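Questions we keep getting about the Clirgate result

Last updated Sunday, September 29, 2024

What is Clirgate claiming?

That a robot policy trained entirely in simulation can be ranked against other policies in simulation, and that the ranking will hold up on a real bench. The claim is about the order of the policies. It says very little about how well any one of them does its job, though you'd never guess that from the way the result gets passed around.

How big was the test?

The simulated side ran 2996 episodes. The real side ran 238. Both covered the same 11 kitchen tasks, mostly picking up a piece of fruit or a small dish and putting it somewhere else.

Is 238 real trials enough?

For telling a good policy from a hopeless one, sure. For telling apart the top two, we don't think so. Spread over 11 tasks it gets thin in a hurry, and the gap between Penden and Pukerell is small enough that a handful of slipped grasps would flip them.

What do the simulated kitchens look like?

Tidy. Counters, boards, bowls, racks, good light. The rendering is nice work and we have no complaint about it as rendering.

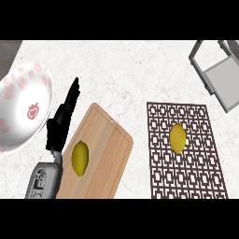 Image: Clirgate project, simulation render

A lemon on a wooden cutting board and another on a dark lattice mat make a fair test of whether a policy goes to the right one when the instruction names the surface. It's a less fair test of grasping. A simulated lemon has whatever weight and friction somebody typed in, and the paper gives one value for each with no word on how it was picked.

Didn't they vary the scenes?

They moved objects around and changed the countertop colour. Friction and weight stayed fixed. We'd have done it the other way around, or at least done both.

Which policies were compared?

Penden, Pukerell and Magyar. Magyar came last in both settings by a wide margin, and a good share of the headline agreement comes from that. Take Magyar out and you're left with 2 policies, which can only be ranked two ways. A coin would get it right half the time.

Have you tried to reproduce it?

Partly. We reran the simulated episodes in August and got the same order. We haven't run the real bench. Until someone outside the project does, treat the real numbers as the authors' own.

So is the method useless?

No. Simulated testing is cheap, it's repeatable, and it catches broken policies before they break a gripper. We use it ourselves for that. Picking a winner from it is another matter – we wouldn't, and the paper's own error bars don't support it either.

What would change your mind?

More policies that are close in skill, a real bench run by a different lab, and the failures published along with the successes. We've asked for the failure logs and will post them on this page if they arrive.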